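4. Setting up the Clomeo butterfly rearing cage

1. Open the cage and pull each corner until the fabric is tight.
2. Close the zipper on three sides only.

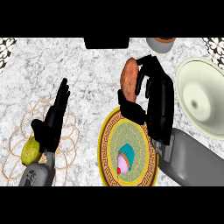 3. Put fresh milkweed stems in the water tube. Push the foam plug down well, so the caterpillars cannot fall into the water.
4. Move the caterpillars together with their leaf. Do not pull them by hand.

Note: Keep not more than 12 caterpillars in one cage.
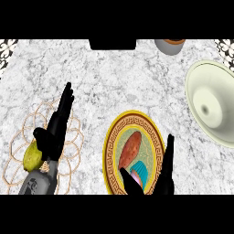 5. Change the paper on the floor every morning.

Caution: Never spray insect products in the same room.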